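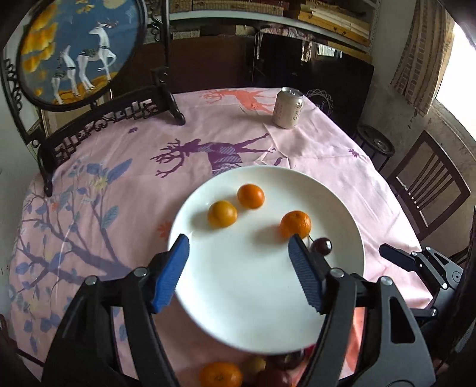
Breakfast plate, Brøndum. Three little citrus and a cherry.

OK, thread on two days in Brøndum, because I came home so happy and people keep asking where it is. Small harbor town, long main street, a hill at the back that everyone underrates.

Getting there: we took the 88 bus from Arley, which goes the slow way along the coast. Sit on the left! You get the whole bay and then the lighthouse pops up just after the second tunnel.

The old quarter is the part uphill from the fish market. Most of it burned down at some point and got rebuilt in yellow brick, so don't expect anything medieval except the church tower. I loved it anyway. Crooked lanes, cats on walls, laundry everywhere.

You can climb the tower. It's 51 steps to the bell room and then a ladder, and the ladder is steep, so wear real shoes (I had sandals, bad idea). From the top you see all the way over to Gurnport and the ferries crossing.

The church itself closes at noon for lunch and reopens whenever the key comes back. We waited on the bench outside with a bag of cherries and had a great time waiting.

Best walk: out past the boatyard, over the footbridge, then follow the sea wall to the old salt sheds. One of them has a tiny museum with a hand-drawn map of the town by Malte Rieger, a local schoolteacher. I stared at that map for ages. He drew every single chimney.

Ask at the desk and they'll sell you a copy of the map, folded, in a paper sleeve. Mine is going on the kitchen wall as soon as I find a frame wide enough.

Food: the bakery by the bus stop does a rye roll with smoked cheese that I ate for lunch both days, and would have eaten for dinner too if they stayed open.

We went in July and it was busy around the harbor by 11 am, but walk two streets back and you've got the place to yourself. Evenings are lovely, the light hangs on forever and people bring chairs out to the quay.

Someone asked about doing it as a day trip from Gurnport. You can, the ferry takes 60 minutes, but then you miss the evening and I'd really try to stay over!

Next time I want to walk the hill path to the lighthouse. If you've done it, tell me if the lower section floods at high tide, the sign was very faded.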